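The Woman Who Reads the Small Print on Your Chair

Lerato Mnguni answers the door of her Flinwood apartment holding a screwdriver, which she says is a coincidence. For 7 years she has written furniture assembly instructions for a living, first at a mail-order company called Drislow and now on her own, and in that time she has been blamed for at least one divorce.

"They sent a letter," she says. "Both of them signed it, so I figured they were still getting along on some level."

The job came to her by accident. She had been hired at Drislow to answer complaint calls, and most of the complaints were about a bookcase named Tichý. The leaflet ran to 34 steps, and step nine told the customer to attach a shelf that had already been glued shut inside step six. Mnguni rewrote it over a lunch break. The calls dropped off, and her manager, who had written the original, moved her to a desk without a phone.

I ask what people get wrong about instructions. She takes this badly.

"People don't get them wrong. People get to the end with a bolt in their hand, and somebody like me put them there." She pours the coffee. "I once wrote 'the long screw' in a box with three long screws. I still think about that one in the shower."

Her method is slow. She builds each piece alone, in silence, then hands the draft to her mother, who has strong opinions about fonts and no patience. If her mother swears before the first page turn, the draft goes back. A wardrobe called the Ginedon went back so often that her mother now owns two of them.

She is paid by the leaflet, and she will not tell me how much. She will tell me that her longest, for a bunk bed with a slide, came in at 3,402 words before the client asked her to do it all in arrows.

"Arrows are fine," she says, in the voice of someone discussing a former brother-in-law. "An arrow can't say 'gently,' though."

Tables are her favorite. She likes that a table has very few secrets, and that you find out right away whether you did it properly by putting a cup on it. Chairs she considers dishonest. At 40, she says, she has stopped sitting on anything she hasn't turned upside down first, and at dinner parties this gets noticed. 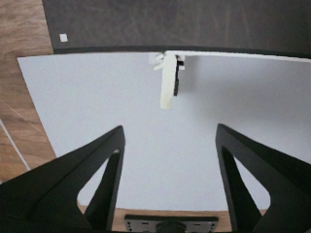
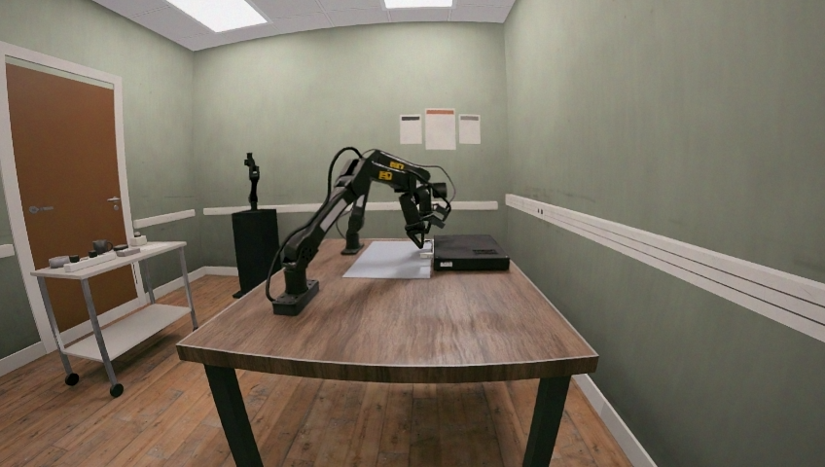
5 min read

Before I go, she asks to see a photo of the shelves in my hallway. I find one on my phone. She looks at it for a while and hands the phone back.

"Who did the left side?" she asks.

I did the left side.

"And you had the leaflet?"

I had the leaflet. She nods and walks me to the door, and on the way she picks the screwdriver up off the counter and asks how far I live.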